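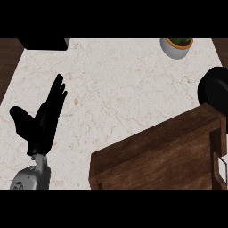 Balakrishnan Sundaram wrote to the Tallby office that he had walked past the reading room for years before he asked what went on inside, and that he would have applied sooner had the notice said plainly what the work was. The present call has been written with his letter in mind.

Call for Participants: Tallby Household Letters Reading Program

The Tallby Local History Office invites applications from members of the public to take part in the second stage of the Household Letters Reading Program. The program is open to adults living in Tallby, Brinder or Hopkin. No training in history or library work is required.

Background

The Office holds 3,943 letters written by and to families in the three towns. Most were given by descendants, often in the envelopes and biscuit tins in which they had been kept. The first stage of the program, carried out by staff, produced a basic list giving the sender, the place of writing and, where it could be found, the year. The letters themselves have not been read through, and their contents cannot at present be searched.

In the second stage, participants will read the letters and prepare typed copies. The completed copies will be placed in the public catalog, with the exception of any letter that the donor has asked the Office to keep closed.

What participants will do

Each participant will be assigned a set of 80 letters. Participants will:

Read each letter in full and type its text, keeping the spelling and punctuation of the writer.
Mark any word that cannot be read, using the signs given in the reading guide.
Note the names of people, farms, streets and businesses on the form supplied.
Attend one group meeting in each month of the program.

Participants are not asked to judge the value of a letter or to correct statements made in it. Questions of family relationship should be passed to the program supervisor, Subbarao Rai.

A number of letters in the Dristance family deposit are written across the page in two directions, a common practice when postage was charged by the sheet. These will be given only to participants who have completed a first set.

Time and place

Work takes place in the reading room on the second floor of the Tallby office. Participants are expected to give 4 hours each week, in one visit or two. Sessions begin in April and continue for six months. Original letters may not leave the building. Participants who have difficulty with stairs should use the side entrance, where there is an elevator.

Residents of Brinder may ask to work from scanned copies at the Brinder branch library. Places there are limited and will be offered first to applicants without a car.

Payment

Participants receive a single payment of $300 on completion of an assigned set. Those who leave the program early will be paid in proportion to the number of letters completed. Bus fares from Brinder and Hopkin will be repaid on presentation of tickets.

Who may apply

Applicants must be 18 or older, able to read English handwriting with reasonable ease, and able to type. Speed is not important. A short practice letter will be provided at the interview, and applicants may take as long as they wish over it. Knowledge of local surnames is welcome. Current employees of the Office and members of their households may not apply.

Confidentiality

Some letters concern illness, debt and family disputes. Participants will sign an agreement not to discuss the contents of any letter outside the program until it has been entered in the public catalog. Photographs may not be taken in the reading room.

How to apply

Application forms are available at the front desk in Tallby and at the branch libraries in Brinder and Hopkin. Completed forms should be returned by hand or by mail, with the name of one person, not a relative, who can provide a reference. Applicants should state which hours of the day they are free and whether they prefer to work in Tallby or Brinder.

All applicants will receive a written reply. Persons who applied for the first stage and were not placed need not complete a new form, but should confirm in writing that they still wish to be considered.

Issued by the Tallby Local History Office, December 2019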